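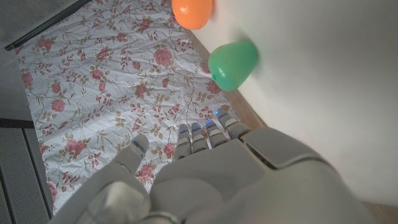

Baromdale Assisted Living Technology Group
Equipment Planning Meeting
Minutes, 2021-10-05

Present: group coordinator (chair), lab manager, purchasing officer, two research technicians, safety representative. The minutes were taken by the purchasing officer.
Apologies: software lead.

1. Minutes of the previous meeting
Approved with one correction. Under item 4 the word "lease" should read "service contract."

2. Matters arising
The second power circuit for the test room has been approved by the building office. No date has been given for the work. Lab manager to ask again.
The old storage cabinet has been moved to the hallway. The safety representative pointed out that it narrows the way to the rear door. It will go back into the store room until a place is found.

3. Five-fingered hands: spare parts
The lab manager reported on stock. Fingertip caps are low and there is one spare thumb assembly left. The supplier, Nunov, ships caps in packs of 18 only. Single caps can no longer be ordered. A pack costs $93 before shipping.
The technicians asked for two packs. The purchasing officer asked whether one would last until the new budget. The technicians said it might, but that caps are used up faster when the hands are working on cloth over a hard surface, and more cloth work is planned. Two packs agreed.
The spare thumb was discussed at some length. Nunov quotes $328 for a replacement and a delivery time that has changed twice. The chair would like a written delivery date before any order is placed. The technicians would prefer to order now and argue about the date later. It was left that purchasing will ask for the date first and will report by email.
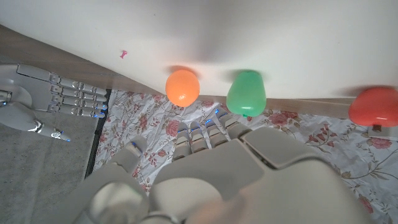

4. Service contract
Two offers are on the table. Nunov offers a yearly inspection of both hands at their own shop, with shipping paid by us. Castaño offers a visit on site but does not carry finger parts, so anything broken would still have to go through Nunov.
The lab manager prefers the on-site visit, as sending both hands away together would stop all two-handed work. The purchasing officer noted that nothing prevents us from sending them one at a time — the Nunov offer does not say they must travel together. Purchasing to confirm this in writing. The decision is held over to the November meeting.

5. Test objects and table coverings
The technicians asked for a small standing budget for household items. At present these are bought out of pocket and claimed back, and two claims are still open from the summer. The items in question are toy fruit, small blocks, tablecloths and similar.
The chair asked whether plain cloths would do. The technicians want to keep printed ones in the plan, as homes have them and the vision software has to cope with busy patterns. They would also like a few more pieces of toy fruit in other shapes. The orange, pear and apple are all easy to tell apart by color, and something closer in color is wanted.
Agreed in principle. Open claims to be paid this month. The amount of the standing budget will be set under item 6.

6. Budget for the coming year
The purchasing officer presented a draft. The line for small equipment stands at $2,000. It has to cover spare parts, test objects, cables and the replacement of the worn floor mats. The service contract sits on its own line.
The safety representative asked that the mats be kept in even if the line is cut. Accepted.
The technicians raised the question of a Gremby height-adjustable table. The price is well above what the small equipment line can carry. It will be entered as a separate request, with a short page on why the fixed table is a problem. Technicians to write the page.
The standing budget for household items was not settled — purchasing will propose a figure when the open claims have been added up.

7. Any other business
The sign-out sheet for tools is not being used. Lab manager to put a new one by the door.

Actions
Purchasing officer: order two packs of caps; get delivery date for thumb; confirm shipping terms with Nunov; pay open claims; propose household items figure.
Lab manager: power circuit; storage cabinet; sign-out sheet.
Technicians: page on the table request; list of test objects wanted.

Next meeting: November, date to be sent out by the chair.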